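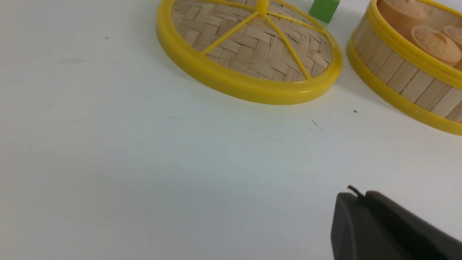
풀트비(Pultby), 2020년 11월 9일

직조 시험실 작업 일지. 작성 및 보관: 시험실. 열람: 공방 구성원 전원.

1. 금일 작업의 범위
대오리 평직 시편의 함수율 조정과 가장자리 마감 강도 비교를 실시하였다. 시편은 위사노(Wisano) 창고에서 6월에 입고된 왕대를 쪼갠 것으로, 폭 6 mm로 통일하였다. 총 14점을 준비하였으며, 그중 2점은 쪼개는 과정에서 결을 따라 갈라져 제외하였다.

2. 전처리
대오리는 전일 저녁부터 물에 담가 두었다. 개시 시점의 수온은 기록되어 있으나 종료 시점의 수온이 누락되어 있다. 다음 회차부터는 양쪽 모두 기입할 것. 건져 낸 뒤 면포로 물기를 닦고 그늘에 펼쳐 두었으며, 표피 쪽과 속살 쪽이 섞이지 않도록 구분하여 묶었다.

3. 짜임
씨와 날을 한 올씩 엇거는 평직으로 통일하였다. 훌렌트(Hulent) 지그를 사용한 시편은 올 사이의 간격이 고르나, 모서리에서 두 번째 올이 들뜨는 경향이 있다. 손으로만 짠 시편에서는 이 현상이 나타나지 않았다. 지그의 누름쇠 높이가 원인으로 추정되며, 확인은 아직 하지 못하였다.
찜기 뚜껑과 같이 둥근 테에 끼우는 용도의 시편은 정사각형으로 짠 뒤 원형으로 재단하였다. 재단면의 올 풀림은 테를 조이기 전까지 계속되므로, 재단과 테 작업은 같은 날에 마치는 것을 원칙으로 한다.

4. 인장 시험 결과
가장자리를 접어 감친 시편의 최대 하중은 894 N이었다. 접지 않고 테에만 의지한 시편은 그에 미치지 못하였고, 파단은 모두 재단면 부근에서 시작되었다. 표피 쪽 대오리가 속살 쪽보다 우수하다는 기존 기록과 일치한다. 다만 7번 시편은 물림 장치에서 미끄러졌으므로 값을 채택하지 않는다.

5. 논의
로난 헤네시(Rónán Hennessy) 연구원은 시험실의 상대습도가 오후에 91%까지 오른 점을 지적하고, 오후에 시험한 시편을 별도로 표기할 것을 요청하였다. 이에 따라 해당 시편 번호 옆에 세모 표시를 하였다. 제습기 필터는 교체 시기가 지난 상태이며, 구매 요청서를 제출하였다.
감침실의 재질에 관하여는 의견이 나뉘었다. 등나무 껍질은 습기에 강하나 굵기가 일정하지 않고, 면사는 다루기 쉬우나 증기에 반복하여 노출될 경우의 자료가 없다. 증기 노출 시험의 절차서 초안은 헤네시 연구원이 작성한다.

6. 미결 사항
지그 누름쇠 높이 측정.
7번 시편 재시험. 물림면에 사포를 덧댈 것.
남은 왕대의 보관 위치를 창가에서 안쪽 선반으로 변경.
수온 기록란을 일지 양식에 추가.

시편 묶음은 번호 순으로 아래 서랍에 넣어 두었다. 세모 표시가 있는 것은 습도 기록지와 함께 보관한다.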